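Piano player app: left hand drops out in Nelik practice mode
Status: Solved
Opened by: Zoi Spanos
Product: Plilta, desktop

Zoi Spanos
Hi all! I'm learning a nocturne by ear and Plilta has been a joy for it, the slow-down tool especially. But whenever I go below 70 percent speed the left hand vanishes. Right hand plays fine, pedal too. I've restarted, swapped headphones and tried three other pieces. Same every time.

Thanasis Tzavaras (support)
Hi Zoi, great piece to learn that way! Could you tell me which sound set you're using, and what the buffer is set to under Audio?

Zoi Spanos
Sound set is Kanaujia Grand (love it, the low notes are gorgeous). Buffer is 400.

Thanasis Tzavaras (support)
Thanks, I get the same result here with that set. Please try this:
Close any open pieces.
Go to Sounds, then Kanaujia Grand, then Rebuild.
Turn off "Share voices between hands".
Open your piece again and drop the speed.

Zoi Spanos
Rebuild stopped at 19 percent the first time. I ran it again and it went all the way through. And the left hand is back!! I played the whole opening page along with it at half speed and I can finally hear how the inner notes move.

Mbali Buthelezi
Jumping in to say this fixed mine too, on a much older laptop. Voice sharing was the culprit for me, I never had to rebuild.
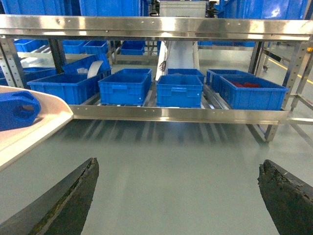 I did have to switch it off for each of my 2 keyboards, so check both if you have more than one hooked up. Now back to my scales, which sound so much better with a bass line under them!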